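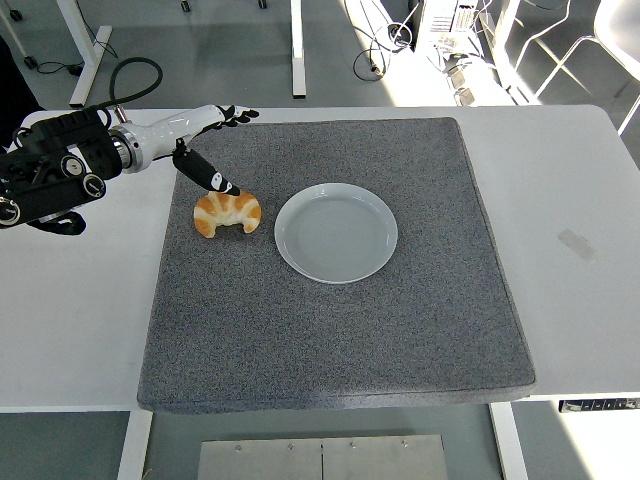
Ticket 206 - Croissant demo, open day
Opened by: Niilo Peltonen
Status: open

Visitors at Lotley were told the arm "serves breakfast." I want the log to say what I saw before that goes in the brochure.

1. Finger against the top edge of the croissant, plate empty beside it. Kátia Fagundes called this the approach. Looked like prodding to me.

2. Croissant held up off the mat, near the plate, which is empty.
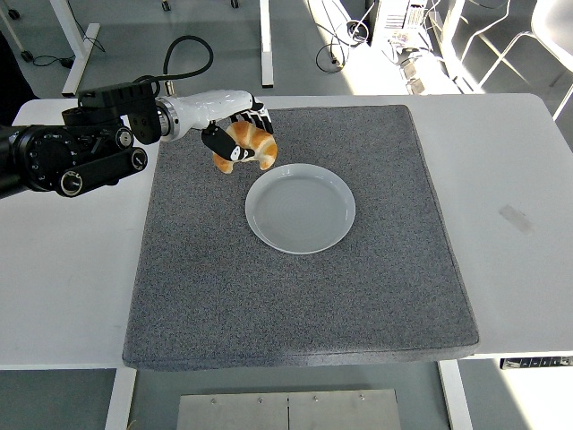
3. Asked for the success rate. Was told 21 runs, no failures - no run sheet produced. Please attach it.

4. Asked whether a softer pastry would survive the grip. No answer yet.

Contact: Lotley support desk | © Lotley | Back to top

Related tickets
77 - Droltine login loop
21 - Zestivside visitor badges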